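I bought the Skarkell cable clip set for our two-arm cell in October, 13 clips for both arms. They go on without tools, and I was done before lunch.

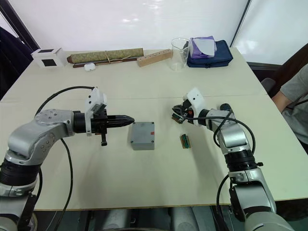 Setting the clips took more patience than the manual says. Too tight, and the wrist pulls at full reach - too free, and the cable catches. I leave a loop from the wrist back over the left elbow, then down along the arm. After 200 hours no clip has moved. Four stars, the bag has no spares.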